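Seasonal cookie packers wanted — Zemen Bakery

Posted May 21, 2025

Zemen is hiring packers for the gift tin season. We bake cookies and macarons and sell them in metal tins, mostly to offices and hotels. The work starts in September and runs until the last holiday orders are out.

What you will do

Cookies come to the packing room on trays, often mixed. You sort them by kind, check for cracks and crumbs, line the tins and fill them according to the card for that order. You put the lids on, wipe off fingerprints and box the tins for the driver. Each packer also cleans their own table at the end of the shift.

Macarons break easily and go in last. You will be shown how to hold them on your first day. It takes most people a few shifts to get a feel for it.

Hours and pay

Shifts are five hours, mornings or afternoons, at least 3 shifts a week. Pay is the same for both. Training is paid. You can take home cookies that are too broken to sell.

What we ask

You should be able to stand for most of a shift and lift boxes of up to 25 pounds. Steady hands help. No bakery experience needed. You will handle nuts, wheat, egg and milk all day, so please don't apply if you are allergic to any of them. Hair must be tied back and rings left at home.

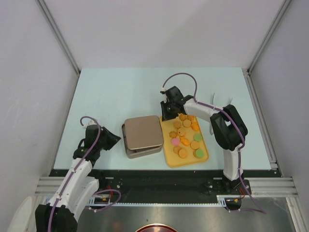 The order cards list what goes in each tin, and regular customers can ask for changes — more macarons, no nuts, only the round cookies. Read the card before you start filling. Most of our complaints last year came from tins packed to the wrong card.

How to apply

Send a short note with your phone number and the shifts you can work to Ans Vandenberghe at the Zemen office, or leave it at the shop counter. A resume is fine but not required. Siamak Sadeghi runs the packing room and will call you to set up a trial shift of 90 minutes, also paid.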